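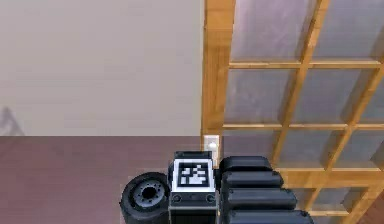 Kekau is a set of text records on how scarves and shawls are worn in personal style posts. Each record pairs one written outfit note with labels for fiber, pattern, fold and the garment worn underneath. Pattern labels follow the visible motif and ignore what the seller called it. A layout like the one on the square marker on top of the black block, with small blocky white cells on a black field inside a thick white border, gets pattern=block and border=plain if it turns up on a printed scarf. It does not get pattern=check, which is kept for woven checks where the lines cross at regular steps.

Contents

The current release holds 331 records in one tab-separated file, notes.tsv, plus labels.txt, which lists the allowed values for each field. Notes are up to 1,000 characters long. Longer notes were cut at the last full sentence before the limit. Line breaks inside a note are stored as \n.

Fields

id: record number, never reused after a deletion
note: the outfit note as written, spelling unchanged
fiber: wool, silk, cotton, linen, blend, unknown
pattern: plain, stripe, check, block, floral, paisley, other
border: none, plain, fringe, contrast
fold: loop, knot, drape, triangle, belted, unknown
under: coat, jacket, dress, sweater, shirt, other
labeler: LP or JL

Use unknown only when the note gives no hint. If the writer says "my cashmere one," the fiber is wool. If the writer says "silky," the fiber is unknown.

Source

Notes were sent in by readers of Forkura, a small style site, through a form that asked for permission to share the text. Shop names, handles and prices were removed by hand. First names were kept where the writer signed with one. No photos were collected with the notes, and none are part of the release.
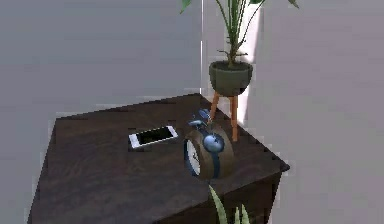

Labeling was done by Lajos Pintér and Joaquín Lagos. Each labeled his own half, and then both labeled the same 100 records without seeing the other's choices. Most of the disagreements were in the fold field, mainly between loop and knot. The rule now is that a scarf passed through its own fold is a loop, and a scarf tied end over end is a knot. Records labeled before May were checked again under this rule.

Known problems

Cold-weather outfits are heavily over-represented. The form went up in winter and most replies came in before spring.

The value other in the pattern field mixes animal prints, lettering and tie-dye. These should be split.

Notes that describe more than one scarf carry labels for the first one only. The second is still in the text, so a model trained on these records may see a fiber or color word that matches nothing in the labels.

Loading

Read the file as UTF-8 with tabs as the separator and quoting turned off. Some notes contain unpaired quote marks, and a reader that expects quotes will merge rows.

Changes in version 2

Renamed wrap to drape in the fold field.
Added the border field.
Dropped duplicate notes sent through both the Forkura form and the older Helidton mailing list.
Fixed the column order in labels.txt.

Corrections

Send the record id, the field and the proposed value. Changes to the note text itself are accepted only from the person who wrote it. Requests to remove a note are handled in the next release, and the id is left blank from then on.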